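Print this page
E-mail this article

3. Street-level heat indicators in Memville

3.1 Why a new indicator was needed

Most heat indicators are built from weather stations, and most weather stations sit on grass, well away from buildings. People walk somewhere else entirely. We wanted a measure that follows them along the sidewalk, past shop fronts and bus stops, and that a city office could repeat every summer without buying much equipment. The result is the Siriwan index, and we are excited by how much it has already shown us about a town we thought we knew well.

The index combines two things: the temperature of the walking surface in late afternoon, and the share of the walking route that is in shade at that hour. A route scores high when it is hot and has little shade. A route with the same surface temperature but long stretches of shade scores much lower, and in our interviews that matched what residents told us they feel (several of them had been choosing their side of the street this way for years!).

3.2 Routes and readings

We laid out 44 walking routes in Memville and in the neighboring district of Nindthorpe. Each route starts at a transit stop and ends at a clinic, school, library or food store. Over one July we gathered 4000 surface readings, all taken between 3 and 5 p.m. on days without rain. Shade was worked out separately from building heights and tree cover, then checked on foot. Sidewalk material was recorded as concrete, asphalt, brick or other.

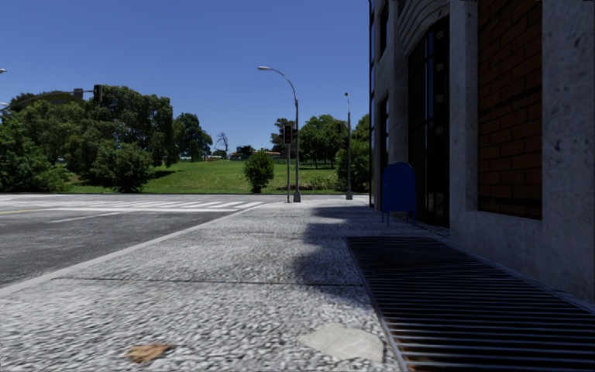
Figure 2. Rendered view of a concrete sidewalk with building shade on the right and full sun on the left.

Routes were divided into short segments, and each segment was given its own score before the route average was taken. This turned out to be one of the most useful choices in the whole study. Averages alone hide the worst places. In Nindthorpe, one route with a mild overall score contained a stretch of 120 yards with no shade of any kind, directly in front of the clinic entrance.

3.3 What the index shows

Street direction mattered more than we expected. Streets running north to south kept shade along their western side through the whole afternoon window, even where buildings were only 2 stories tall. East-west streets depended far more on trees. Where young trees had been planted along them, scores had not yet improved, but we expect them to move as the canopy fills in, and we very much look forward to seeing it happen.

Surface material had a smaller effect. Asphalt segments were hotter than concrete ones, as other studies have found, yet a shaded asphalt path still scored better than a sunny concrete one in nearly every pairing we tried.

The Prostov method, which uses air temperature alone, ranked the routes quite differently. It placed the riverside walk among the coolest in town. Our index put it near the middle, with wide open paving pushing its score up. Both results are useful, and we report them side by side in Table 4 so that readers can compare them route by route.

Print this page
E-mail this article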